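Llevo unos días con el kit de pinzas de mano de Forkmont, el Gazi. Son dos unidades con cámara, para grabar demostraciones a mano y luego entrenar un brazo. Voy dejando notas en este hilo.

**1/** El pedido fue por la web. Referencia 3506, entrega en 4 días laborables. Las instrucciones vienen en inglés y en finés. Las finesas están mejor.

**2/** Lo que más me interesaba eran los dedos. Son de goma negra, en V, y el cuerpo es de plástico gris. La goma agarra bien los tapones y los destornilladores finos. Con bolsas de plástico me cuesta más.

**3/** Las dos pinzas en la oficina, vistas desde la cámara de una de ellas. Con el gran angular entra casi toda la sala, hasta el techo.
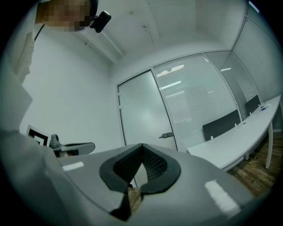 Fotis Xenos: ¿y el peso? Probé el Avden en noviembre y a la media hora tenía la muñeca cargada. Si este pesa lo mismo, no me sirve para sesiones largas.

**4/** @Fotis, según mi báscula son 378 gramos por unidad, sin cable. Aguanto una hora seguida. Después paro, más por aburrimiento que por la muñeca.

**5/** Calibración: se hace con marcadores en blanco y negro. El asistente del programa me falló 3 veces antes de completar el proceso. Soporte contestó el mismo día: tenía el firmware viejo. Desde que actualicé -- ninguna queja.

**6/** Otra toma, con la segunda pinza entrando por la derecha. Encima tiene un marcador negro en forma de L sobre una tarjeta blanca.
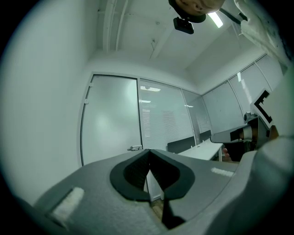 **7/** La exportación es lo más flojo. Cada sesión sale en una carpeta suelta, con la hora como nombre, y hay que renombrar a mano. Obaidul Nanayakkara me pasó un script que lo arregla, lo subo cuando lo limpie un poco.

**8/** Precio: caro para un particular, razonable para un laboratorio pequeño. Los dedos de recambio se venden aparte -- yo pediría un juego extra con el kit.

**9/** Me falta probarlo con el brazo de Fasto. Cuando tenga resultados los cuelgo aquí mismo.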